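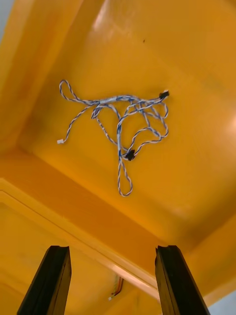
The Cable Bin, Round Two

Back in September I promised I'd get the cords and cables sorted before the weather turned, and I know at least a couple of you have been waiting to see if I'd go through with it. Well, I started! The first thing to go in the big orange bin was a twisted cable, blue and white strands wound round each other like a candy cane, with a tiny white connector on one end. I don't know what it belongs to. I've had it through two moves and I'm still not ready to throw it out.

For anyone new, the problem is the hall closet. We have a shelf in there that was meant for board games and has slowly filled up with chargers, extension cords, bits of speaker wire and a Joltberg battery charger that takes a size of battery I haven't bought in years. Every time somebody needs a cord we pull the whole lot down, swear a bit, and shove it back up worse than before.

My neighbour Valdis Kuusk came by with a coffee while I was getting set up and told me his method (one shoebox per room, label on the lid, done). I like the idea but our cords don't stay in one room. The printer has lived in three different places since spring, and the kids treat phone chargers as communal property, so I'm sorting by what the thing does.

So far the piles are:

Charging stuff, phones and tablets
Anything that plugs into the TV
Extension cords and power bars
Mystery

Mystery is winning, as you might have guessed. The blue and white one is in there, obviously, along with a flat grey cord that fits nothing in the house and a wall plug that only says Jiang on it and a number I need my reading glasses for.

I did want to say something about the bin, because I've become a bit evangelical about it. I used to do this sort of job on the living room carpet and I'd be finding twist ties with my bare feet for a week. With a good deep colour like that and a smooth floor, little pale bits show up right away, and when you're finished you just give it a wipe. I'd thought about getting one of those divided organizers from Brelimero, but they want 36 dollars for the medium and I'd rather put that toward the eavestroughs.

For coiling I'm using the over-under thing my cousin Jucélia Rezende taught me years ago when she was doing sound for a theatre company. One loop over, one loop under, and the cord doesn't fight you the next time you unroll it. It took me ages to get the hang of it! Thin cables are fussier than the thick ones, so I've been doing those around two fingers and finishing them with a scrap of velcro from the roll in the junk drawer.

The rule for Mystery is that everything gets a strip of masking tape with the month on it. If it hasn't been claimed by next spring, off it goes to the electronics recycling at the depot. I might cheat on the stripy one, it's too pretty.

Next up is the drawer under the microwave, and if anybody recognizes that cable, please leave me a comment.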